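Le plateau de service

Le plateau de service (ou plateau tout court, chez moi on dit « le plateau » comme s'il n'y en avait qu'un) est un objet plat, bordé d'un rebord, qui sert à porter plusieurs choses en un seul voyage. Voilà pour la définition courte. J'écris cette notice pour l'encyclopédie ménagère de Lorel, où l'on m'a laissé carte blanche sur le ton, alors j'en profite : je vais parler de formes, de matières, d'usages et de vocabulaire, et je dirai « je » quand ça me chante.

Le mot

« Plateau » vient de « plat », avec le suffixe -eau, qui sert d'ordinaire à faire des petits (un lionceau, un chevreau) et qui a donné ici une chose souvent plus grande que le plat lui-même. Le français a ensuite chargé le mot de tout ce qu'il pouvait porter : le plateau de la balance, celui du géographe, celui du théâtre, du cinéma, de la bicyclette, et bien sûr le plateau de fromages, où le mot désigne autant ce qu'il y a dessus que l'objet. J'ai longtemps cru que le plateau-repas était une invention de la télévision. En tout cas l'expression a bien prospéré devant l'écran, et chez nous elle veut encore dire « ce soir on ne met pas la table ».

Il ne faut pas confondre avec le ravier, petit et creux, fait pour les hors-d'œuvre, ni avec la desserte, qui est un meuble. Le vide-poche est un cousin : même rebord, même fond plat, mais il ne bouge pas de l'entrée et on y perd ses clés.

Forme et rebord

Tout se joue sur le rebord. Trop bas, la tasse file au premier virage ; trop haut, on se cogne les doigts en reprenant les verres. Sur les modèles que j'ai mesurés à la maison (une matinée entière, avec la règle d'écolier, je ne m'en vante pas), il faisait presque 3 centimètres sur le plus profond, celui qui fait le petit déjeuner au lit, et beaucoup moins sur les autres.

Le plateau rond est celui du café. Il se porte sur une main, doigts écartés, le poids au centre, et il se fiche bien de savoir dans quel sens on le tient, ce qui arrange tout le monde quand il faut pivoter entre deux chaises. Le rectangulaire se porte à deux mains et se range mieux, debout entre le four et le mur, là où finissent tous les plateaux de France. L'ovale est un compromis élégant que je n'ai jamais réussi à caser dans un placard.

Les coins arrondis sont plus faciles à essuyer que les coins vifs, où les miettes s'installent à l'année. Les anciens plateaux en bois assemblé ont souvent ce défaut, et on finit par y passer un cure-dent.

Les poignées, maintenant. Il y a les découpes dans le bord, les anses rapportées, et l'absence de poignées, école à laquelle j'appartiens. Les anses rapportées sont très jolies mais elles accrochent les manches de robe de chambre, et j'ai dit adieu à une théière comme ça.

Matières

Le bois est le plus ancien dans les cuisines ordinaires, chaud au toucher, silencieux quand on pose la vaisselle. Il n'aime pas l'eau stagnante. Un coup d'éponge, un torchon, et surtout pas de trempage ! Le mien vient de Vurnel, où il y avait un tourneur sur le marché, et il s'est un peu voilé depuis : posé à plat, il tangue, mais j'y tiens trop pour m'en séparer.

Le métal regroupe des choses très différentes. L'argent et le métal argenté pour les grandes occasions, le laiton pour le thé, l'inox pour les collectivités, la tôle peinte pour les bistrots et les réclames. Le métal est bruyant. Une cuillère qui tombe sur un plateau d'inox à six heures du matin réveille l'étage, je parle d'expérience. En revanche il encaisse tout, et la tôle peinte écaillée a même ses amateurs, qui la préfèrent dans cet état.

Le laque mérite une notice entière. Des couches fines, poncées l'une après l'autre, un temps de séchage qui ne se presse pas, et au bout du compte une surface profonde qui garde malheureusement toutes les traces de doigts. La tôle vernie européenne a voulu l'imiter, avec plus ou moins de bonheur, et le papier mâché aussi (oui, on a servi du thé brûlant sur du papier mâché, et ça tenait très bien).

La mélamine et les autres plastiques ont apporté la couleur et la légèreté. Les cantines s'y sont converties, les campings aussi, et les chambres d'enfant, où le plateau devient table à dessin, luge à peluches ou couvercle de cabane. Sa surface lisse glisse, c'est son grand défaut : un torchon plié dessus règle l'affaire, et certains fabricants ajoutent une couche antidérapante qui vieillit plus ou moins bien selon les lavages.

Le verre existe. Je le mentionne par honnêteté encyclopédique, et je n'en dirai pas davantage.

L'art de porter

Au café, le métier veut qu'on charge du centre vers le bord et qu'on décharge en alternant, sinon tout bascule. Les verres hauts au milieu, les soucoupes autour, l'addition coincée dessous. J'ai servi un été dans une brasserie de bord de mer et j'ai appris une chose le premier jour : on ne regarde pas son plateau, on regarde où l'on va. Dès qu'on baisse les yeux sur les verres, ils se mettent à trembler. Et on ne laisse jamais un client aimable se servir lui-même — il prendra toujours le verre qui tenait l'équilibre.

À la maison les règles sont plus souples. On pose le lourd près de soi, la cafetière contre le ventre, le pain devant. Dans l'escalier, on monte moins chargé qu'on ne voudrait. Je fais deux voyages, maintenant.

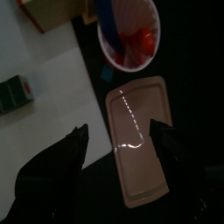

Le plateau à la cantine est un autre monde. Il circule sur des rails, il a sa pile, son chariot de retour, et parfois ses compartiments moulés qui décident à votre place de la taille de l'entrée. Je garde une tendresse pour le plateau sans compartiments, celui où l'on pouvait mettre le dessert à gauche et le yaourt du voisin à droite. À l'école de Grastthorpe, où j'ai passé une année comme assistante de français, on empilait les plateaux encore mouillés et celui du dessous ne venait jamais sans ventouser. Il fallait le décoller d'un coup sec, et on arrosait la personne suivante.

Usages détournés

Un plateau sert rarement à une seule chose. Il rassemble les flacons sur une commode, il recueille l'eau sous les pots de fleurs (prendre alors du plastique ou du métal), il reçoit les graines qu'on trie, les boutons qu'on cherche, le puzzle qu'il faut pouvoir glisser sous le lit quand on met la table. En couture, je ne travaille plus sans lui : les épingles restent dedans. Pour les semis, un rebord modeste suffit largement, et on peut tout rentrer d'un geste si le gel menace.

On s'en sert aussi comme dessous, pour protéger une nappe ou un meuble. Attention à la chaleur, tout de même. Le bois verni blanchit sous une casserole, la mélamine peut cloquer, et la laque ne pardonne rien du tout.

Entretien

Bois : éponge humide, séchage debout, un peu d'huile de temps en temps. Inox : ce que vous voulez, sauf la paille de fer si vous tenez au brillant. Métal argenté : chiffon doux, patience. Laque : chiffon à peine humide, et séchage aussitôt. Plastique : eau tiède et savon, le côté grattant de l'éponge laisse des rayures où le café vient se loger. Pour ces taches-là, une pâte de bicarbonate laissée 11 minutes sur la trace me réussit bien (le chiffre vient de la durée d'une chronique à la radio, pas de la science).

Collection

Les plateaux publicitaires se collectionnent beaucoup, surtout ceux en tôle des brasseries et des apéritifs. Le catalogue Xie, que les amateurs de Lorel se prêtent avec mille précautions, en recense 245, classés par forme puis par couleur de fond, classement que je trouve franchement pénible quand on cherche une marque. On regarde l'état du décor, le dos (la rouille y commence souvent) et le bord, où la peinture saute en premier. Les rayures au centre font baisser le prix, mais elles disent que l'objet a servi, et j'avoue que j'achète plutôt ceux-là. Le dernier que j'ai rapporté, en juin, a le fond tout usé par les verres. Il est debout entre le four et le mur, avec les autres.

Voir aussi : desserte, dessous-de-plat, ravier, vide-poche.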